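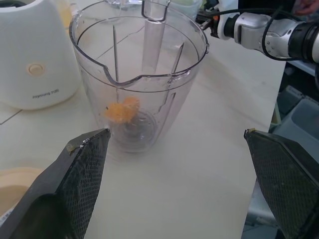
Open Day at the Orgate Workshop

Posted January 4, 2022

I have been meaning to put this page together ever since we got home, and as usual it has taken me much longer than I promised everyone it would. We had a lovely time at Orgate. If you have never been, it is the long brick building behind the Fokadwood lumber yard, and you can walk past the door twice before you notice it (we did). Inside they have about 900 square feet given over to robots that do kitchen chores, and for one afternoon they let the rest of us come in, stand behind a strip of yellow tape and ask all the questions we liked.

The gallery is a short one, I'm afraid. I spent most of the visit talking, and my good camera stayed in its bag until the battery had given up in the cold.

The smoothie table. Orange fruit down by the blades, the clear jar out on the table and the Joyoung motor base off to one side. The view is from down at the gripper, looking between its two fingers, with another white arm reaching in from the right. I was very taken with those mesh pads on the fingers, which put me in mind of the rubber mat under my dish rack at home.

A few things I wrote down on the back of the program, for those who couldn't come:

The team calls the whole kitchen project Prunon. They have been at it for two winters now and keep a tally on a whiteboard by the coat hooks, which stood at 4,000 practice runs when we signed in. Most of those are small, plain jobs such as picking up a cup, setting down a cup, or moving a spoon from one place to another. I asked whether that got dull and was told that it does, a little, and that there is a radio.

See-through things are hard for them. A steel pot is easy to find, but a clear jar on a pale table can be a real puzzle for a camera, and I will say that I have knocked over enough water glasses in my life to sympathize completely.

The Oddsson room next door had the older machines, including one that used to stack boxes and is now mostly used for teaching. Children 8 and up could try the hand controls, and the line for that went back to the stairs. I would have joined it myself if my coat hadn't been so heavy – next time I'll leave it in the car.

There was also coffee, and a very good almond cake that was gone by the time I went back for a second piece.

They are planning another afternoon in February. Sign-up is at the front desk, parking is easiest on the lumber yard side, and do wear warm socks, as the floor is bare concrete all the way through.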